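# Chapter 4: Where Does Everything Go?
## Households, Belongings, and the Habit of Keeping

If you have ever helped someone move, you already know more about this chapter than you may think. You have carried the boxes down the stairs, you have found the lamp that was left out of the count, and you have probably stood in a half-empty room wondering how two people could own so much. In the last chapter we looked at how families earn and spend. Now we turn to what happens after the spending is done, when the thing has come home and has to live somewhere.

Students often expect this to be the light chapter, and I will admit it is the one I most enjoy teaching. But please don't hurry through it. The things people keep can tell us a good deal about how they divide up work, how they think of children, and what they hope visitors will notice when they come in the door.

### 4.1 The Trostia Survey

Much of our evidence comes from the town of Trostia, where 100 households agreed to write down what they owned, room by room, over the course of one August. It was slow going. Several families gave up on the kitchen and had to be coaxed back to it, and one wrote in the margin of its form that the button jar should count as a single item (the survey team, very sensibly, agreed).

The average home listed 1,211 belongings. Homes with children under ten listed 1,941, and most of the difference was made up of small things: crayons, game pieces, hair clips, and toys of every size.

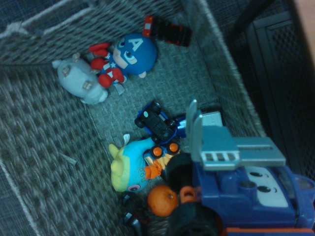
Keep in mind that an average can hide as much as it shows. A few very full houses pull the number upward, and a household of one person with a large record collection may own more than a family of five. When you come to the tables in Section 4.3, look at the middle of each list as well as the top, and ask yourself which kinds of homes might have said no when the survey team knocked.

### 4.2 Shared Rooms and Private Shelves

Families in Trostia were also asked who decided where things went. In bedrooms the answer was usually simple – whoever slept there decided. Living rooms were another matter. Parents tended to describe them as shared space, and children tended to describe them as space where their things got moved.

A second study, carried out in the neighboring town of Witier, followed this question a little further. Families there were asked to draw their living room from memory, and the parents and children drew them separately. Grown-ups drew the couch, the windows, and the television. Children drew the floor and the low furniture, often in surprising detail, and very often left out the walls.

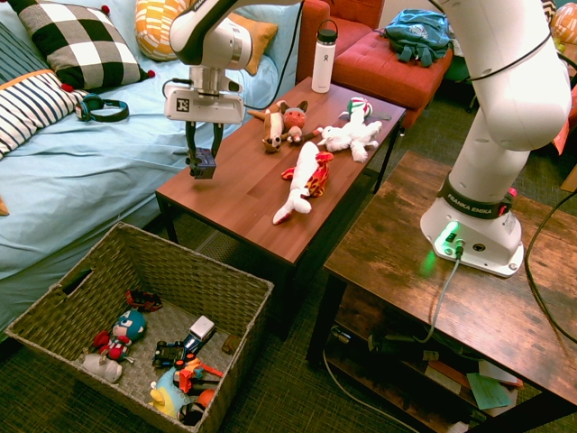
We will return to those drawings when we discuss *territory*, the sense that a certain spot belongs to a certain person even though no rule says so. You may have a chair like this at home, or a hook by the door. Territory is easy to miss until somebody else hangs a coat on your hook, and then it becomes very easy to see indeed.

### Before You Read On

Take a sheet of paper and list every object in one drawer of your home, without opening it. Then open the drawer and write a second list beside the first. Bring both to class, and mark any item you could not explain to a stranger. We will use your lists in Section 4.3, where we look at why people hold on to things they have stopped using.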